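Switching to Paper for the Household Budget

June 1, 2021

I have kept our budget in a spreadsheet for 7 years. Last month I stopped and bought a plain ruled notebook.
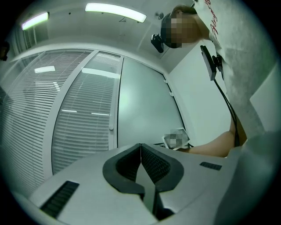 The spreadsheet had grown to 1,545 rows and I was the only one who could find anything in it. My sister Ladan read one tab when she was staying with us and asked what "misc 2" meant. I couldn't tell her.

The notebook has two columns, what we spent and what it was for. I write in it after dinner. It takes a few minutes, less if we stayed home. At the end of the week I add it up with a calculator and write the total at the bottom of the page.

Groceries for the month came to $374. I had been guessing lower. Eating out was less than I expected, but we've hardly been anywhere this year, so I'm not reading much into that.

Things I miss: searching, and copying last month's bills over. I still write the rent and the electric out by hand every time. I also lost one receipt and had to look it up on the bank site.

I'm keeping the old file for taxes. The notebook has enough pages to get through the winter if my handwriting stays small. In June I want to add a page for the car, which needs two tires.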